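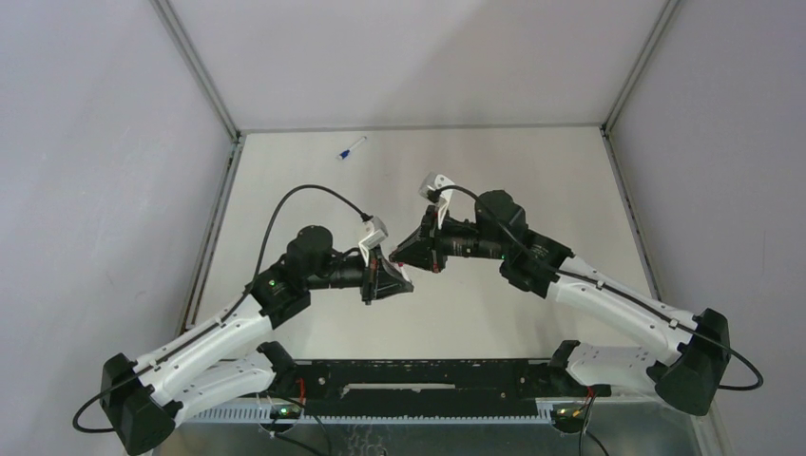
1/ Felt-tip ink is a dye or pigment carried in a solvent, and the fiber reservoir feeds the nib by capillary action. Storage angle matters most with pigment inks, where the solids settle. Lying flat, like the slim white marker with the blue end toward the back of the table, is the safe default for any type. Nib up for a few months and a pigment marker writes pale.

2/ Dye inks don't settle much. They fail by drying out. Alcohol-based dye goes first, water-based dye lasts longer uncapped.

3/ I logged 441 markers at the Traveston supply room. Two had cracked barrels. The rest of the dead ones were cap problems: wrong cap, or a cap pushed on short of the click.

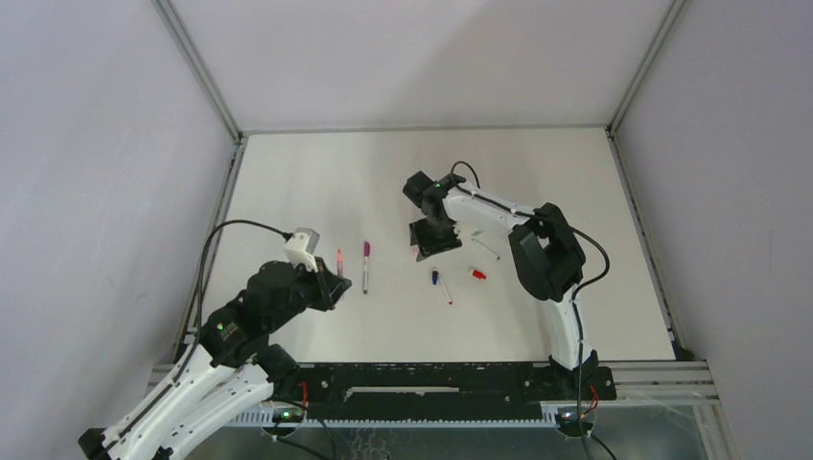 Ayodele Ajayi · February 2020

4/ Caps are not interchangeable between lines, even when they fit. The inner seal has to close on the nib holder. An outer fit alone leaves an air path.

5/ Reviving: a dried water-based nib takes a few drops of distilled water, then a night flat with the cap on. Don't use water on alcohol ink.

6/ Gerd Lindemann asked about refills. Worth it for pigment paint markers if the nib is replaceable. Change the nib at the same time, old fiber holds dried solids.

7/ Paper next. Bleed depends on sizing more than weight.

Recent
Why highlighters smear over gel ink
Sizing, weight and bleed-through
Chisel nibs: when to flip them
Notes on label ink in cold storage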